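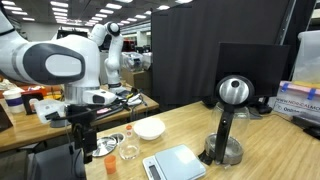 Peut-on faire un bon café quand on a perdu la recette ?
Il faut d'abord une balance et un peu de silence, le reste vient lentement.

La balance de septembre

Le lundi où Nisreen Bataineh a commencé chez Stalport, on lui a donné une clé, un badge et la responsabilité du café. La clé ouvrait l'armoire. Le badge n'ouvrait rien. Pour le café, il existait autrefois une feuille, écrite par monsieur Fakhoury avant sa retraite, et cette feuille était perdue.

– Il pesait tout, lui a dit une collègue. Même l'eau.

Nisreen a donc allumé la balance bleu pâle. Elle se souvenait de sa mère, qui ne pesait jamais et qui disait que la main est plus honnête que le chiffre. Mais sa mère faisait le café pour deux personnes, et ici ils étaient onze, tous habitués au goût d'un homme qu'elle n'avait pas connu.

Elle a essayé 600 grammes d'eau. Trop faible. Elle a recommencé avec plus de café, et cette fois c'était si amer qu'elle a toussé devant l'évier. Dans le couloir quelqu'un a ri, sans méchanceté.

À midi elle n'est pas descendue manger. Elle a posé le bol blanc près de la balance et elle est restée debout, comme on reste devant une porte quand on ne sait pas si on doit frapper. 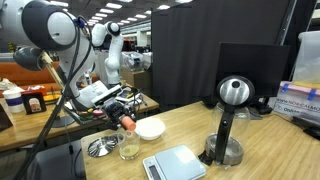 Le verre, le bol blanc et la balance, côté fenêtre du matin.

L'après-midi, elle a téléphoné à monsieur Fakhoury. Elle avait préparé ses phrases sur un papier, parce que le téléphone lui faisait toujours oublier le subjonctif.

– Bonjour monsieur, je voudrais que vous me disiez combien de grammes.

Il y a eu un long silence – elle a cru que la ligne était coupée.

– Mademoiselle, a-t-il répondu, la balance a toujours été fausse. Elle ajoute 7 grammes. Je ne l'ai dit à personne, j'avais peur qu'on m'en achète une autre.

Il lui a ensuite expliqué le reste : rincer le verre, verser en petits cercles, attendre, verser encore. Il parlait lentement et elle écrivait au dos de son papier. À la fin il lui a demandé si on voyait toujours les pigeons depuis l'escalier. Elle est allée regarder, le téléphone à la main, et elle lui a dit que oui.
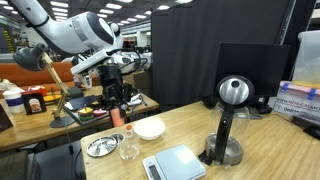
Le lendemain

Elle est arrivée avant les autres. Elle a posé le papier à plat, elle a retiré les 7 grammes dans sa tête et elle a versé en petits cercles.

La collègue est entrée la première, avec son manteau encore fermé. Elle a bu une gorgée, puis une autre, et elle s'est assise.

– C'est presque le sien, a-t-elle dit.

Nisreen a pensé à ce « presque » toute la matinée. Le soir, elle a recopié la recette au propre et elle l'a rangée dans l'armoire. Elle n'a rien écrit au sujet de la balance.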